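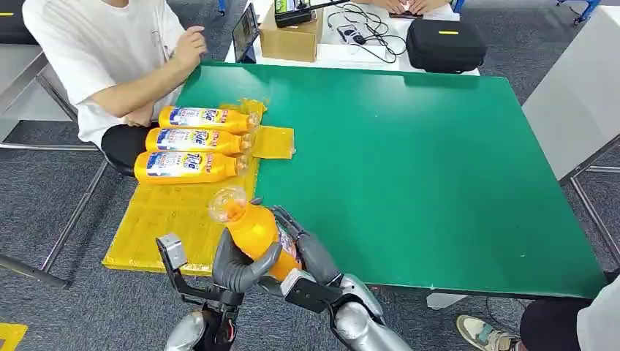
The Ileck handling rules are a set of good practice notes for robots that pick up and place bottles and other packaged goods by hand. First drafted by Faizal Kusuma at Trillport, later taken up by Issahaku. Current version dated 13th July.

Scope

Covers two-armed robots with fingered hands or grippers, working at a table with people nearby. Not meant for fenced-off cells.

Main rules

Bottles go on a ribbed or rubber mat, never straight onto a glossy surface. Caps all face the same way. Grip low on the body, not the cap. Anyone seated at the table keeps hands clear while an arm is moving, and one person minds the stop button. Cables kept off the work suface. Grip pads are checked every 3000 lifts, colour-coded tag replaced at the same time.

Revisions

Rule 32, on spills, was rewritten in August after complaints it was too vauge. Plasemon uses its own shortened version, without the cable rule.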